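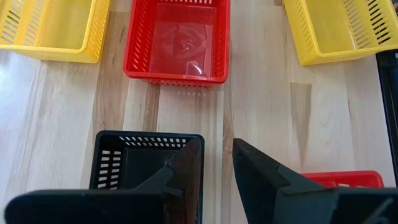 4.3 Recording sort-and-place episodes

This section covers the basket task used in the Dhanial data set. It assumes that the arm has been homed (section 3.1) and that the Skandaron recorder is running on the control computer. For the wrist camera mount, see 2.4.

Before the first episode

1. Clear the table of anything that is not part of the task. Tools left within reach of the arm will appear in the wrist view and the episode will be rejected at review.

2. Set out the baskets according to the layout card for the session. The card gives colour and approximate position only. Small differences in angle are wanted and should not be corrected.

3. Place the target item flat in its start basket. Clear film and clear bags are allowed targets from layout set 14 onwards.

Note: Transparent items give weak depth returns. The policy is trained on the colour stream alone for these layouts, and the depth stream is stored but not read. Do not add tape or markers to make the item easier to find.

4. Move the arm to the start pose. Both fingertips must show in the lower part of the wrist view, with table or basket between them. If only one shows, repeat the mount check in 2.4.

5. Lock exposure and white balance. Glossy plastic will otherwise shift the exposure during the approach, and the shift cannot be removed later.

Recording

6. Enter the layout number and operator initials, then press Start. Wait for the tone.

7. Guide the arm with the leader handle. Keep the approach smooth and pause briefly before closing the fingers.

8. Lift clear of the rim before moving sideways. The slotted basket walls can catch a fingertip.

CAUTION: If a fingertip enters a slot, stop and open the fingers fully. Do not pull back under load. Release the basket by hand with the arm in hold mode.

9. Lower the item into the goal basket, open the fingers and return to the start pose. Press Stop.

10. Mark the episode as success, partial or fail. A dropped item that is picked up again within the same episode is partial — it is kept, but with a lower sampling weight.

Episode length

Recording stops by itself after 300 seconds. Most episodes should be far shorter. If the limit is reached, mark the episode as fail and reset.

Data set size and known limits

The current release holds 1139 accepted episodes. In tests by Volkan Çetinkaya and Serpil Gezer, policies trained without the angled layouts tended to close on the rim when the start basket was turned. Adding them reduced these errors, though dark baskets remain the weakest case. The inside of a black basket gives little contrast against the fingers, and operators should hold the pre-grasp pause slightly longer there.

Version 2 of the layout cards replaces all earlier cards. Episodes recorded with the old cards must be relabelled before upload; send the list to Dilek Yaman by Thursday.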